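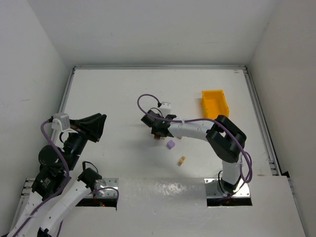
Why Do Some Videos Get So Many Views?

Have you ever opened a video just because everyone at school was talking about it? Grown-ups call that "going viral," and it means a video is passed from person to person very quickly, a bit like a cold in a classroom (but usually more fun!).

Let's pretend you post a video on a site called Ploltel, and you share it with 2 friends. If each of them shares it with 2 more, and those friends do the same, it doesn't take long before 3296 people have watched your cat fall off the couch.

What does the website do?

Sites like Ploltel use a set of rules, called an algorithm, to choose what you see next. The rules notice what people click on and how long they stay. They can't tell whether a video is kind or true, and sometimes a mean or made-up one spreads just as fast as a lovely one.

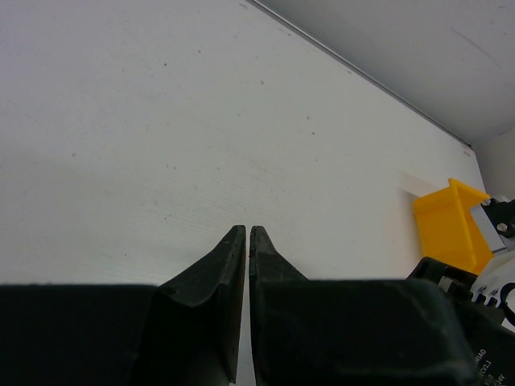 Two dark gripper fingers and a yellow bin.

What can you do?

Before you share something, stop and count slowly to eight. Would the person in the video be happy for you to pass it on? Do you know who made it? If a video makes you feel sad or worried, close it and tell a grown-up you trust, even if you think you'll get in trouble for watching it.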